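Home | Tables | Care | Orders | Contact

Light Wood Tabletops: Your Questions
Nov 1, 2005
By the Clerngate workshop desk
Reading time: 4 minutes

These are the questions we get most often from people who own, or are thinking of buying, one of our pale tabletops. The answers cover grain, daily care, marks and repairs. If yours is missing, use the Contact page.

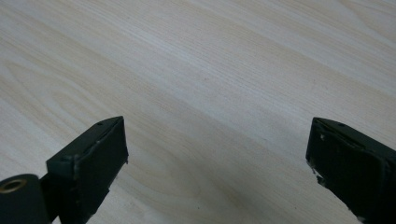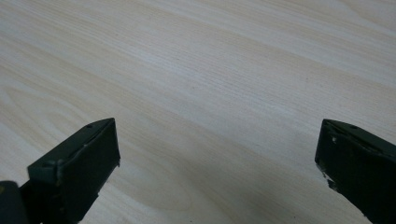

Pale wood, matte surface, grain running mostly on the diagonal in both.

Why does the grain change from one part of my table to another?

It depends on how the wood was cut. When a log is sliced flat, the growth rings show up as long arcs and ovals in some places and as straight, tight lines in others. A single top can have both. We do not sort these out, and we don't treat wide arcs as a fault.

Can I choose the pattern?

Not from the catalog. If you come to the Mikkelsen Street showroom you can pick from the tops in stock that day. For mail orders we send the next one off the rack.

There are tiny dark flecks in the wood. Will they come out?

No. Small flecks are part of the wood and sit under the finish. Please don't scrub or sand them. If a speck catches on your fingernail, it is probably something stuck to the surface, and a damp cloth should lift it.

What should I clean it with?

A soft cloth, warm water and a drop of dish soap. Wipe with the grain. Go over it again with plain water and dry it right away. Once a week is enough for most kitchens.

Do not use scouring powder, steel wool, bleach or ammonia. Spray furniture polish is also a bad idea on a matte finish. It leaves shiny patches that are hard to even out.

Is the Arnura top the same as the Nolular top?

Same size and same legs. The Arnura has an oil finish and the Nolular has a clear matte lacquer. Oil is easier to touch up at home but stains faster. Lacquer holds up better to spills, but a deep scratch in it usually has to come back to us.

How often does the oil finish need a new coat?

Every 6 months in the first year, then when the wood starts to feel dry. Put it on thin, wait 40 minutes, and wipe off everything that hasn't soaked in. Lay the oily rags flat outdoors to dry before you throw them out. Wadded-up rags can catch fire on their own.

Will it change color?

Yes. Pale wood gets more yellow in daylight. Most of the change happens in the first few months. Move bowls, mats and lamps from time to time during that period or you will have lighter spots where they stood. If your table has a leaf, keep it out in the room with the table when you can.

How do I get rid of a white ring?

Leave it overnight. Many rings fade by morning. On an oil finish, rub what remains with a little of the finishing oil on a cloth. On lacquer, call us before trying anything.

Can I put a hot pan on it?

No, use a trivet. This goes for both finishes.

My top has a slight bow. Is that covered?

Wood moves with the seasons, and nearly 4 millimeters across the width is within what we allow. Measure it with a straightedge, and measure again after the heat has been on for a few weeks. Tables bought before this October follow the old terms printed on the invoice.

Do you sell samples?

Yes, for both finishes. Ask for part 1707 and say which one you want. Samples are not returnable.

Back to top | Care | Orders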